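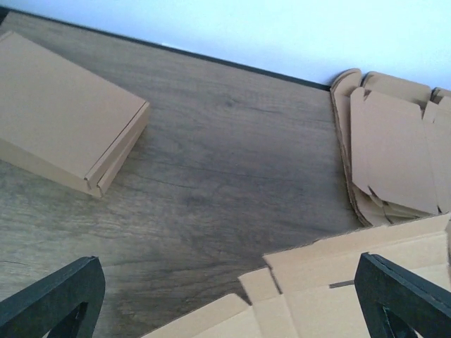 差し込み式の段ボール箱は、テープなしでも本当に使えるのか?
軽い物を棚に置いておくだけなら使えます。持ち運ぶつもりなら、底に一本貼ったほうが無難です。

組み立て箱くらべ 作業台ギャラリー

「テープ不要、20秒で完成」。通販の箱売り場でよく見る文句です。正直なところ、私はあまり信用していません。20秒というのは、同じ箱を朝から折り続けている人の数字でしょう。初めて手にした人間は、まず表と裏で迷い、次にどの耳を先に起こすかで迷います。

このページは、小物の発送と押し入れの整理を兼ねて、浅い組み立て箱をいくつか試した記録です。勧めるつもりで作ったものではないので、買う気満々の方には物足りないかもしれません。

冒頭の一枚
木目の台の上、左にあるのが組み上がってふたを閉じた浅い箱。無地の薄茶色で、ふたに印刷はありません。
側面は前のフラップが本体に重なって段になっています。この重なりを「二重構造で丈夫」と書く店もありますが、重なっているのと丈夫なのとは別の話だと思います。

以下、試した箱についての覚え書き。

Ostlow
折り筋が深く、素直に曲がります。そのぶん一度折り間違えると跡が残り、次からそちらへ曲がりたがる。説明書の図は小さすぎて、私は途中で見るのをやめました。

Tirkance
「何度でも再利用可」とのこと。2回目の組み立てで差し込み口の紙がめくれてきました。何度でも、の定義を聞いてみたいところです。

Godinho
まとめ買いで最大2,000円引き。ただし置き場所が要ります。箱をしまうための場所を空けるという作業に半日かかり、得をした気はしませんでした。

Redik
耐荷重の表示は900グラム。控えめな数字で、かえって好感を持ちました。文庫本を数冊入れて棚から下ろしたときも、底はたわんだものの抜けていません。今も使っているのはこれだけです。

無地の箱について
見た目はすっきりしますが、ふたを閉めて並べると中身がまるで分かりません。「ラベルを貼れば解決」と言われ、貼りました。12月に中身を入れ替えて、ラベルはそのままです。

寸法について
表示が外寸か内寸か、書いていない店がまだあります。浅い箱では数ミリの差でふたが浮くので、注文前に問い合わせたほうがいいです。

感想を寄せてくれたCelina Szczepańskaさんは、ふたの差し込みを最後に軽く押し戻すと浮きにくいと書いていました。試したところ、Ostlowには効き、Tirkanceには効きませんでした。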